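From: Svenja Hamann
To: Farateo house list
Subject: Re: Dishwasher or sink?

Hartmut Kleinschmidt wrote:
> Dear all, I ran the Zandari last night and half the plates came
> out with a crust on them. Do we rinse first or don't we? I was
> always told the machine does that. Also, who keeps putting the
> bowls on the bottom? Hartmut

Dear Hartmut, and hello to everyone else,

Thank you for bringing this up, and please don't feel bad about the crust, I have produced plenty of it myself over the years (oatmeal is the worst, and lentils come a close second!). My own habit is to scrape everything, give the really sticky things a quick rinse, and leave the rest to the machine. My mother washed every plate by hand before it went in, and I could never talk her out of it.

As for the bowls, guilty, at least some of the time. I'll put them up top from now on. The filter under the bottom rack could also do with a cleaning, and I'm happy to show anybody how it twists out. I'm usually in the kitchen by 3 in the afternoon.
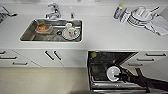
Plates go in the bottom rack, standing up, all facing the same way and with a bit of air between them. I load from the back and work forward, so I'm not reaching over things. Anything like that bowl in the sink, with the brown still stuck in it, gets a scrape before its turn comes, but the white cup can go straight in as far as I'm concerned. And if the drying rack is already full of plates, do please put those away first, or we run out of counter.

We're low on rinse aid too, so I'll pick some up at Szalai in the morning.

Warmly,
Svenja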